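Municipal Solid Waste and Local Government
Unit 4 Notes: Contracts for Sorting and Recovery
Instructor: Harriet Kincaid 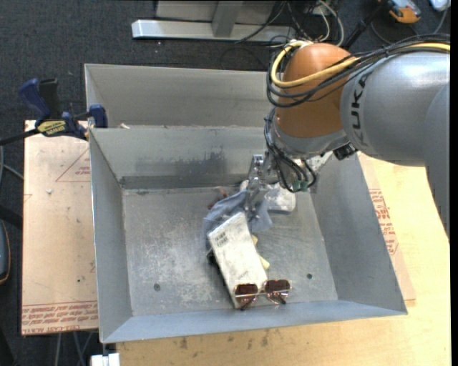 These notes accompany the fourth unit of the course and should be read before the class meeting. They assume that students have completed the reading on collection systems and are familiar with the terms single-stream, dual-stream and residue. Students who missed Unit 3 should obtain the glossary from Loan Đào, the teaching assistant, before going further.

1. The position of the local government

A town or county that collects recyclable material must send it somewhere. Very few small governments own a sorting plant. Most sign a processing contract with a private operator or with a neighboring public authority. The contract settles who owns the material at each stage, who pays for sorting, who receives the income from sales, and who bears the loss when prices fall.

Ownership normally passes to the operator when the truck is weighed in at the gate. Until that moment the material belongs to the local government or, under some ordinances, to the collection company. The point matters in practice. If a load catches fire in the truck, the insurer will ask whose load it was, and the answer should be found in the contract.

2. Three common price structures

Fixed fee. The local government pays a set price per ton. The operator keeps all income from sales. Budgeting is simple, and the operator carries the whole market risk. Operators therefore set the fee high, particularly in long contracts.

Revenue share. The local government pays a processing fee and receives a stated part of the sales income. In a strong market the share may exceed the fee. In a weak market the local government pays the fee and receives little. Students should note that many contracts of this type were signed during strong markets by officials who treated the income as permanent.

Floor and ceiling. The net payment moves with the market but cannot pass agreed limits in either direction. These contracts are longer and harder to read. They are also the type most often renegotiated, generally because the index chosen to measure the market stopped being published or ceased to match local prices.

3. Contamination and the inbound audit

Contamination means material in a recycling load that the program does not accept. It includes food, garden hoses, diapers and textiles, as well as items that residents believe are recyclable but that the contract excludes. Every processing contract should contain a list of accepted items. The list in the contract and the list mailed to residents should be the same list. In the Skirville case they were not, and the difference went unnoticed until the first dispute.

An inbound audit is a hand sort of sample loads, carried out to set the contamination rate. Its result often controls the price for the following year. The contract should state:

Who selects the loads, and by what method
Whether the local government may attend
How moisture is treated in the weights
How a disputed result is reviewed, and at whose cost

Selection is the item most often left out. A truck that has just served a district of large apartment buildings will give a different result from one that has served detached houses. Neither is wrong, but neither should stand for the whole town. Benedita Pacheco's paper in the course packet sets out a sampling plan suited to small programs and should be read in full, including the appendix.

4. Case study: Skirville and Pruven

Skirville and Pruven are neighboring towns that signed separate contracts with the same operator, Gredotska. Both contracts ran for six years. Skirville chose a revenue share; Pruven chose a fixed fee. The towns are similar in population and income, and for the first two years both reported that they were satisfied.

In the third year paper prices fell. Skirville's share shrank to almost nothing while its processing fee continued. The town council asked for relief and was refused. Gredotska then carried out an inbound audit, as the contract allowed, and reported a contamination rate of 30 percent. The contract imposed a surcharge on any rate above 9 percent. The town objected that its own staff had not been present and that glass jars, which its mailer told residents to recycle, had been counted as contamination.

Pruven's payments did not change during this period. The town did, however, receive notice that Gredotska would not renew on the same terms. When its contract ended, Pruven had no second bidder within a practical hauling distance, and it accepted a considerably higher fee.

The Skirville dispute was referred to a mediator, Nga Ninh, and settled in August of the fourth year. A new audit was held with both parties present. Glass was removed from the count, the mailer was corrected, and the surcharge was replaced by a sliding scale. The settlement text is in the packet. Students should pay particular attention to the clause on notice, which gives the town eight days to arrange for a representative to attend any later audit.

It is sometimes said that Pruven made the better choice. The record does not fully support this view. Pruven avoided the loss of the middle years but entered its renewal with little knowledge of its own material, having had no reason to study it. Skirville, after an expensive lesson, possessed good data and used them when it next went to bid.

5. Terms to know for discussion

Residue: material left after sorting and sent to disposal. The contract should say who pays for disposal. Residue includes contamination but also accepted items that the plant failed to recover – a distinction that operators and towns tend to draw differently.

Put-or-pay: a clause requiring the town to deliver a minimum tonnage or to pay as though it had.

Change in law: a clause reopening the price if a new statute alters the cost of service. Deposit laws are the usual cause, as they remove the most valuable containers from the curbside stream.

6. Reading and written work

Required: Pacheco, full paper; the Skirville settlement; Rosenthal model contract, sections on price and audit.

Optional: Liên Quan, lecture on regional authorities, available from the department office.

Written work: Prepare a memorandum to the Pruven town manager recommending a price structure for the next contract. State the risks of the structure you recommend and identify at least one clause from the Rosenthal model that should be changed. Memoranda are due by January 13, 2025, and should be submitted to Loan Đào. Late work is governed by the policy in the syllabus.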